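Marina Kourkoulas
2025-02-05

I finished the Sustmont mountain railway from Trirko on Sunday night and I promised some of you a review. It is a thread because I have too much to say for one post. I bought the set with my own money, in the winter sale.

First the size. The box says 2,803 pieces and the finished mountain is wider than my bookshelf. I had read this before I ordered and I still was not prepared. Please measure your shelf, and measure also the depth.

The pieces come in 13 bags. The bags have numbers, but the numbers are printed in pale grey on clear plastic, so in the evening under a lamp I had to hold each one against the wall to read it. I wrote them again with a black marker.

The instructions are one thick book. It lies flat when it is open, and I was very thankful for this. The drawings are clear except in the rock part, where dark grey and very dark grey look the same on paper. I made one mistake there and found it much later. I had to take off half of the tunnel roof.

Dong-hyun Won asked me if a beginner can build it. I think yes, if the beginner is patient. The lower station is simple. The bridge is not simple, and you need two hands under it while you push the last pins, or a second person.

My second person was my niece. She is 13 and she is faster than me. She built the whole upper station with the little café, and she placed the tables in another way than the book shows. I left them so.

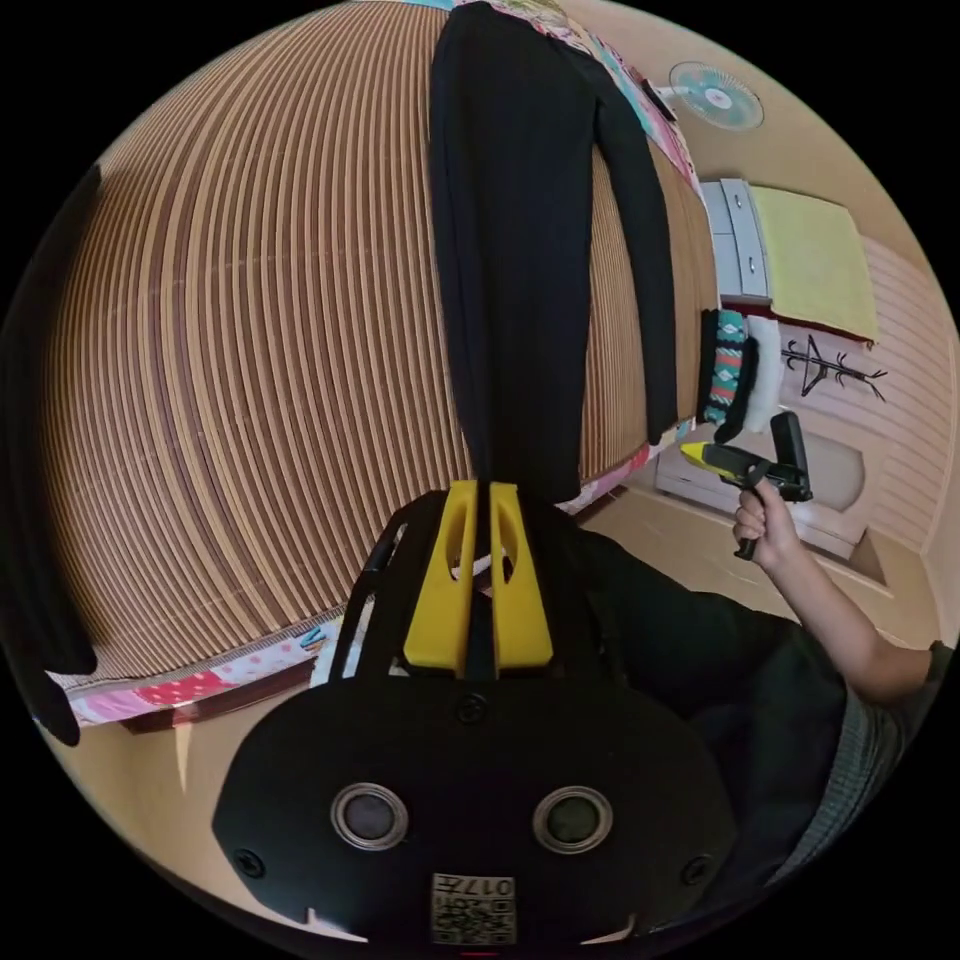 Black trousers on the bamboo mat, patchwork quilt under it.

Now the train itself. It is pulled up by a cord which goes around a wheel inside the mountain, and you turn a handle at the back. It goes up smoothly. Going down it stops at the curve, every time, and you must help it with a finger. I tried to tighten the cord and it became worse.

Update to the last post: Henrike Dreßler wrote to me that the guide wheel at the curve should sit one hole lower than in the book. I moved it and the train now comes down without help. Thank you, Henrike! Trirko should really correct the page.

Stickers. There are too many of them and they are thin. For this price I expected printed pieces, at least for the station name. I put mine a little crooked and I see it each time I pass.

Missing pieces: 2, both of them small white slopes for the snow. I filled in the form on the Trirko website and received an automatic answer the same day. The pieces have not come yet. I used two white plates from my old Nam lighthouse and from the front you do not notice it.

Jin-sol Cheon wanted to know about the figures. You get a driver, a skier, a waiter and an old lady with a dog. The skier's poles fall out of her hands if you only look at them. The dog is the best thing in the box and I will not discuss this.

Compared with the Drelolness harbour set, which I reviewed last year: the harbour was more fun to build, because each bag was something different. The mountain has two long evenings of only rock. I listened to the radio during the rock.

But the mountain looks much better when it is finished. Aksel Arnardóttir came for coffee and went directly to the handle, before he took off his coat.

Would I buy it again? In the sale, yes. At the full price I would wait. I give four stars, and the one I keep back is for the stickers and the wrong hole at the curve.

If somebody knows how to keep dust out of the tunnel, please write under this post. I have tried a soft paint brush but it does not reach the middle.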